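The Serkdale Letters, in Two Volumes

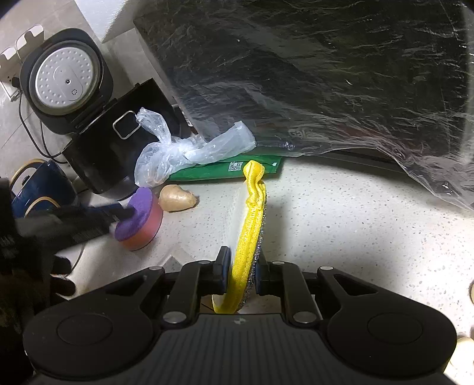

What the set contains

Ramalho Press has brought out the letters of the Serkdale printing house in 2 volumes, boxed, 1,598 pages in all. The house ran for most of a century in a mill town and published poets, hymnals, farm almanacs and a good deal of forgotten fiction. Its partners kept carbon copies of almost everything they mailed. The archive holds 3,755 letters, and the editors print a little under half of them in full, with the rest listed by date and recipient in the back of volume two.

The first volume covers the founding years and is the better of the two. The early partners wrote to authors the way people write to a neighbor who owes them money. They complain about late proofs, bad handwriting and the price of paper. One long exchange with a poet over the placing of a single comma goes on for eleven letters and ends with the poet taking his book elsewhere. The editors let it run without cutting, and they were right to.

Volume two is slower. By then the firm had a regular office staff, and many of the letters are routine. There are royalty statements, apologies for damaged stock, and replies to schoolteachers who wanted a discount. A reader with an interest in how small publishers got by will find plenty to use. Anyone who came for the writers may start skipping around page 200. The correspondence over the last almanac is the exception, and I read that section straight through one Thursday evening.

Notes and index

The notes are at the foot of the page, short and mostly useful. They identify people and titles and then stop. I found four places where a note refers to a letter that was left out of the printed selection, and in those cases the reader has only the one-line entry in the back list. A sentence or two of summary would have helped.

The index is good on names and poor on subjects. You can find every mention of a given author, but there is no entry for censorship, though the firm fought over it for years. There is also no entry for bindings. The general introduction is long and repeats itself in the middle. The shorter introductions at the head of each section are clearer, and it is possible to read those alone.

The books themselves

The paper is thin but does not show much through. The type is a size smaller than I would like in the notes. Both volumes lie flat once they have been opened a few times. The box is tight, and I have stopped putting volume two back in it.

Libraries with a publishing history collection should buy the set. Other readers could borrow volume one and decide from there. Ramalho sells the volumes only as a pair, and a paperback of the first is planned for November.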